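My news diet, or how I fell off the wagon in April

I gave up my phone alerts in April and I want to write down how it went before I start lying to myself about it.

Some background. I used to wake up, roll over, and read headlines for 30 minutes before my feet touched the floor. Storms, court rulings, somebody's divorce, a ferry strike in a country I've never been to. Then I'd get up already mad and be mad at the toaster. My sister-in-law Oksana Chornovol (hi Oksana) told me over dinner that I had started conversations with "did you see" so many times that the kids were doing impressions of me. Pretty good impressions, too.

So I picked one morning newsletter, the Moya one, and turned off everything else. One email, 9 stories, done by the time the coffee is ready. I'd been getting it for ages and never opening it. When I went to clean up my inbox I had 1720 unread messages and I swear half of them were from them. Sorry, Moya!

The first week was weird. I kept picking up my phone at red lights and then just sort of holding it. I missed a big storm warning two counties over and found out from Adhiambo Chege at work, who was very nice about it and also clearly thought I'd been living under a rock. That one stung a little. I do think there's a kind of news you need right away, and weather is it, so I put the weather alerts back on. Everything else can wait till breakfast.

What I like about the newsletter is that it ends. You get to the bottom, there's a dumb link about a goat or a recipe, and you're finished. An app never does that. The app is like my uncle at a wedding, it always has one more thing. What I don't like is the jokey tone when the top story is something awful. There was a morning that month when the lead was a really sad one, people had died, and two paragraphs later they were doing puns about oat milk. I don't know how you fix that. Maybe a line break and a deep breath? I wrote in to say so and got a reply from a person named Suleiman Olatunji who said they argue about it in the office too, so at least I'm in good company.

Oh, and the celebrity stuff. I thought I'd miss it and I mostly don't, except that Zainab Lawal and I have a standing phone call that is 60 percent celebrity stuff, and for a few weeks I had nothing to bring. She carried the whole thing. She'd say a name and I'd go "who?" and she'd sigh like I'd let the team down. I've since added one gossip roundup on the weekend, strictly for the friendship.

The tech section is the one I've warmed up to the most, which surprised me. I used to skip right over it. Now I read it out loud to whoever's in the kitchen, and my nephew has opinions about every single item.
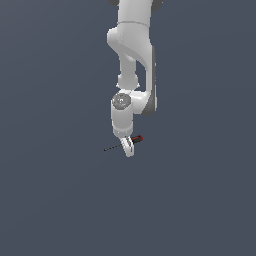
A robot arm with a small screwdriver in its gripper (computer rendering).

So, did it last? Kind of. I made it almost to the end of the month and then there was an election recount in Drolau and I was back at it, lying in bed at 2 a.m. refreshing a map. I don't even vote there! Fatima Isah, who grew up there and has real reasons to care, had gone to sleep at ten like a normal person and read the result in the morning. It was the same result.

I turned the alerts off again after that and they're still off, apart from the weather. I've also moved the charger to the hallway. If anybody has a good local newsletter to recommend, put it in the comments, because the one I tried was all real estate. Please nothing with a podcast attached, I can't take on a podcast right now.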